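Stemum lab opens its doors for a month of table-clearing practice

The Stemum robotics group has started its biggest round of example gathering yet, and the mood in the Drokimach building is about as cheerful as you'll find anywhere people are wiping tables all day long.

Through the end of November, 8 people are taking turns with hand-held grippers, doing the small household jobs the group wants its learning system to pick up: folding a cloth, moving a cup, putting a sponge back where it belongs. Each try is recorded from the gripper's own point of view, and the recordings become the examples the system learns from. No robot arm is needed at this stage. A person squeezes, lifts, sets down, and starts over.

"I thought I'd be bored by lunch and I was so wrong," said Arwel Rees, who runs the sessions and does a good share of the wiping himself. "You start noticing how you come at a thing, whether you go in from the side or from above, how early you open your hand. Then you watch the day's clips and see that the person next to you does it completely differently, and both ways are fine!"

The group had 204 usable examples in hand by the time we visited, gathered at 4 tables with different tops and different lighting. Rees is especially fond of the tables by the windows. Shine on a tabletop changes through the day, and he wants plenty of it in the collection, so those spots get used from 9 in the morning until the light goes.

A try begins with the jaws wide open over bare tabletop, the black fingers well apart, before the person moves in toward whatever is waiting farther off.

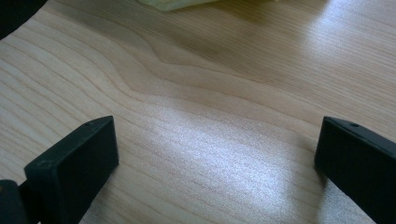 Why not just program the moves directly?

Cloths and sponges never land the same way twice, and writing a rule for every fold and crumple would take forever. A system that has been shown many different tries has a better shot at handling one it hasn't met before.

Mistakes are kept too, in their own folder. A dropped cup or a missed grab gets a short note from whoever was holding the gripper, and Rees reads through them at the end of each shift. He has a soft spot for the ones that say only "oops."

Training on the first batch will be done at Jiang, the group's partner across town, with early tests planned on an arm set up in the Hosimbridge workshop. The arm will start with the cloth jobs. Cups come later, and anything made of glass is off the list for now.

New people get a half-hour lesson before their first recorded try. Most of it is about slowing down. Rees says beginners tend to snatch, and a snatch is hard to learn from when the cloth goes by in a blur. He has them practice on a rolled-up sock first, 7 pickups in a row with no hurry at all, and then they get a table.

Sessions run mornings and afternoons, with places still open in the afternoon group. Sign-up is at the Drokimach front desk. Short sleeves are best, as loose cuffs keep wandering into view.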